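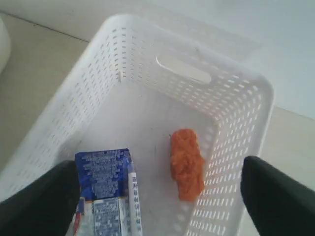

## Jeudi 3 octobre 2024

Rentré tard de chez Tanabe, mal aux pieds, pas faim. J'écris avant d'oublier, et parce que demain Abdul-Rahman Abubakari me demandera mon avis et que je voudrais en avoir un.

Le sujet du jour était le rangement. Un panier blanc à parois ajourées, avec au fond un truc orange tout froissé, une pochette bleue imprimée et une espèce de stylo blanc. Ma fille de huit ans viderait ça sans lever les yeux de son dessin animé. La pince, elle, a deux gros doigts noirs, et je me demande encore par quel bout elle compte attraper une pochette plate posée sur un fond plat. Le chiffon, ou l'éponge, je n'ai pas demandé, passe encore : c'est mou, ça a du relief. Mais le stylo !

Abdul-Rahman y croit. Il m'a ressorti la démonstration de Firetti, en juillet, où le bras pliait des serviettes. Je m'en souviens très bien. Trois serviettes, toutes identiques, et quatre messieurs debout autour qui retenaient leur souffle. Chez moi les serviettes ne sont jamais identiques et il n'y a personne pour retenir son souffle.

J'ai quand même noté une chose en sa faveur : il ne promet plus de dates. L'an dernier, il parlait de mettre une machine en réserve chez Karon pour trier les retours. J'y ai travaillé, à cette réserve. Plus de soixante-quatre références sur une seule étagère, des étiquettes décollées, des cartons éventrés. On en est à un panier sur une table, et je trouve ça plus honnête.

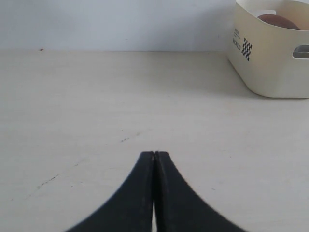

*La pince fermée au-dessus de la table, le bac crème dans le coin.*

Pour le bac, j'ai ma petite idée : un objet rond et brun, bien bombé, voilà ce que je choisirais si je voulais convaincre un client. Je l'ai dit, on m'a répondu que j'étais de mauvaise foi. Possible.

Demain, rappeler Jikham pour le devis, et passer l'aspirateur. À la main, donc.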